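Small tips for the bench arm

I've had a little arm running in my workshop for seven years now – same base, same gripper body, plenty of new finger pads. Most of what goes wrong with it is dirt and loose bolts, and you can sort both before your morning coffee goes cold.

Base bolts first. Go round them in a cross pattern, a bit at a time, same as you'd do wheel nuts on the car. I mark each one with a dab of nail polish so I can see at a glance if it's crept (Telma Insaurralde put me on to that, and she uses a truly awful orange). Unplug before you put your hands anywhere near it!

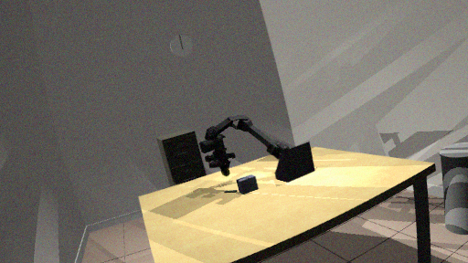 Checking where the gripper points is my favourite job, odd as that sounds. Park it empty over the table, fingers straight down, and crouch so your eye is level with the top. I like something low and square sitting nearby, like the small dark box between the gripper and the base, so you've got a flat edge to judge the lean against. If it looks off, check the wrist screws before you go fiddling with the settings. I spent a whole evening in June re-teaching positions on mine and it was one screw.

For cleaning, a barely damp microfibre cloth on the covers and a dry paintbrush in the joints. No spray, ever. Old cotton buds are good for the gripper slides. Grease goes on with a toothpick – up to 9 tiny dots is plenty, then run it back and forth slowly and wipe off whatever squeezes out.

Keep your spare pads in a labelled jam jar. Mine says Rindham on the lid and is mostly full of washers.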